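Questions and answers for people who teach the arm

Last updated February 1, 2020

This page is for the operators at Cistora and for the new people who start in the Cartwright room. Many questions came to me by e-mail in January and I answered the same ones several times, so I collected them. If your question is missing, write it in the Listbridge folder called "Ask".

Do I need to know programming?

No. You show the task and the software records the joints, the gripper and the wrist camera. You need patience and a quiet hand. Some of our best operators never wrote a line of code.

What is the difference between hand teaching and remote teaching?

In hand teaching you stand beside the arm, press the soft button on the wrist, and move the arm with your own hands. In remote teaching you sit at the desk and move the small leader arm, and the big one follows. We call both of them "a demo" in the file names, but the first letter is different: H for hand, R for remote. Please do not mix the letters. Last month one folder had to be sorted again from the beginning.

Which one should I use?

For short tasks with one object, hand teaching is quicker to learn. For anything with bags, cloth or cable, we ask for remote. When you hold the arm yourself, your fingers and sleeves come into the camera, and the model learns from pictures that will not be there later.

How many demos do you need for one task?

It depends on the task. For the Plarkonness set we planned 1,000 and then we raised the plan to 3,000, after bags were added. At the end of January we had 1,469 accepted demos. You do not need to think about the total. Your session sheet tells you your part.

Why was my demo rejected?

The usual reasons are these. The arm stopped in the middle for a long time. The gripper closed twice on the same thing before it held. The operator began before the record light was on, so the first part is missing. The object left the view of the wrist camera and came back from another side. In January 226 demos were rejected, and the pause in the middle was the most common reason.

A rejected demo is not a bad mark for you. Nothing is kept with your name except the session sheet.

I made a mistake and corrected it. Should I throw the demo away?

Keep it, if the correction was calm. A model that has seen only perfect work does not know what to do after a small miss. Press the "note" key and write one or two words, for example "missed, again". If you hit something hard or you had to use the red stop, throw it away and tell the shift lead.

How fast should I move?

As you would move a full cup of tea. Go a little faster in the free space and slower in the last part before contact. Please do not change your speed only because the session is near its end. We can see this in the curves very clearly.

May two people teach the same task?

Yes, and we want it. Two people take different ways around the same wall and the model becomes less stiff. Agree only on the start position and on what counts as finished.

What do I do with a molded housing that has many compartments?

This is the hardest kind of object we have at the moment, so the answer is longer.

The walls are thin and white, and the floor between them is also white. From the desk screen it is difficult to judge how deep a compartment is. Look for the narrow bright line on the top of the divider and use it as your height. Come from above, stop a little over this line, and only then go down. If you come from the side, the finger touches the divider and pushes the whole housing.

If the housing has a threaded neck, do not use the neck as a handle unless the session sheet says so.

When a bag lies on the housing, first decide where you will hold it. A fold that stands up is good. A flat part is not good, because the fingers slide on it or they take the wall together with the plastic. Lift straight up for a short way before you go to the side.

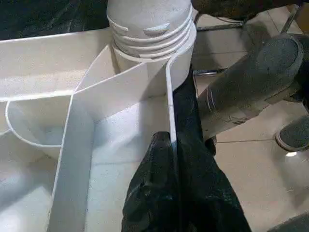
A reader from the evening shift disagrees with the last point: I don't lift straight up with bags anymore. When the plastic hangs over the outer edge, lifting straight makes it catch on the wall. I pull a little toward the side where it hangs and then I lift, and I lose fewer demos this way. Could the sheet allow both?

Yes, the sheet will allow both from the next version. Please write "side first" in the note, so we can compare the two ways. Until we have compared them, new operators should stay with the straight lift.

Does the light matter?

Very much with white plastic and with shiny bags. Leave the ceiling light on and do not change the blinds inside one session. If part of the housing is so bright that you cannot see where the floor ends, stop and turn the housing a little. Write it on the sheet.

My hand hurts after one hour at the leader arm.

Then one hour is too long. Make a break after every block and change the height of the chair. Most people hold the leader too strong in their first week. It needs only two fingers and the thumb.

Can I watch the arm do the task after I taught it?

Yes. Test runs are on Fridays after lunch, and operators are welcome behind the yellow line. The model in the test is usually one week older than your newest demos, so do not be sad if it does not yet do it your way.

Where do I send the session sheet?

To the Listbridge folder with the date of the session, on the same day. Paper sheets go in the gray tray by the door.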